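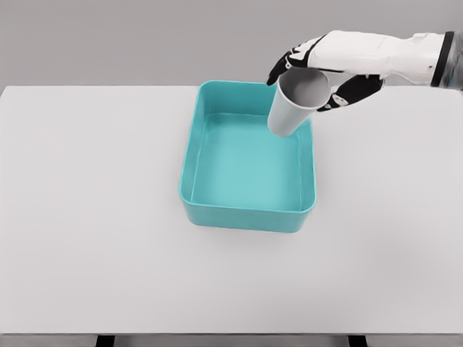 Floleck wanted to know, in the comment period, why a rule for placing a cup in a bin needed 13 clauses. The Stustero Rule, adopted in February, has not answered.

The Stustero Rule is a code of practice for reporting simulated pick-and-place trials. It covers paper cups, open bins and single robotic hands, and it is best known for defining "in." A cup counts as in the bin only when the hand has let go of it and it rests on the floor of the bin. Hovering does not count – a point to which the rule devotes two pages.

Each report must list every trial, including the embarrassing ones. The minimum is 400 trials per task.

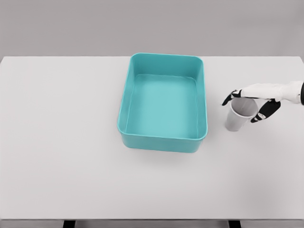 Grip is treated separately. A hand may close on the cup from the top or the sides, but the report has to say which, and crushing is scored as a failure even if the cup arrives. Guvine's first report ran to 322 trials and was returned. Chuang's was accepted, with 106 failures listed in full.

Filed under: Robot testing, Codes of practice

Shares: 13 | Comments: 2

gripe_log: Still no definition of "cup."

benchwarmer: Clause 9. It's long.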